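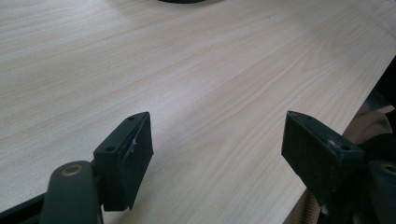 **Which finger pads should be used for the remaining trials, the flat ones or the ribbed ones?**

The flat pads. In the May series they dropped 2 of 37 test parts, while the ribbed pads dropped 29 of 37 under the same closing force.

## Notes on method

Both sets were fitted to the Skalleo hand tool and run with the Siriment controller at default gain. Pads were wiped between sets. Part order was fixed in advance.

The ribbed pads lost grip mainly on thin parts, where only one rib made contact. Pad wear was not measured. A 3,000-cycle test on the Meinecke bench is planned with new flat pads.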